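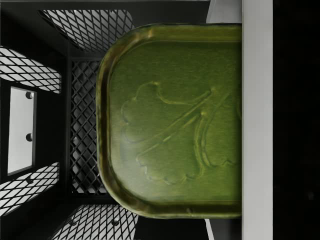

Prisunbridge has settled the matter of its free leaf bags, of which there are now none. The town ordered 1,558 in May and ran out on Wednesday, with most of the leaves still on the lawns. A leaf pressed into a green metal tray stays where it's put, a quality the oaks on Taletwood Road have never shown.

Home | News | Town Hall | Weather | Subscribe

Curbside pickup continues for 3 more weeks, in any bag you care to buy. 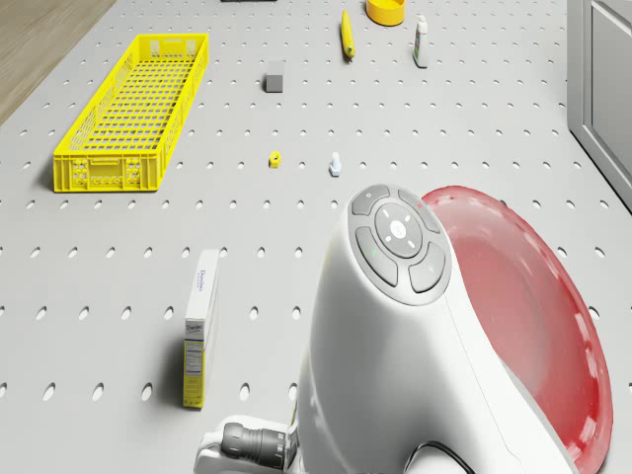 Neighboring Eltbridge still has 214 bags and says they're for Eltbridge leaves only. It didn't say how it would check.

Filed under: Around Town, Yard & Trash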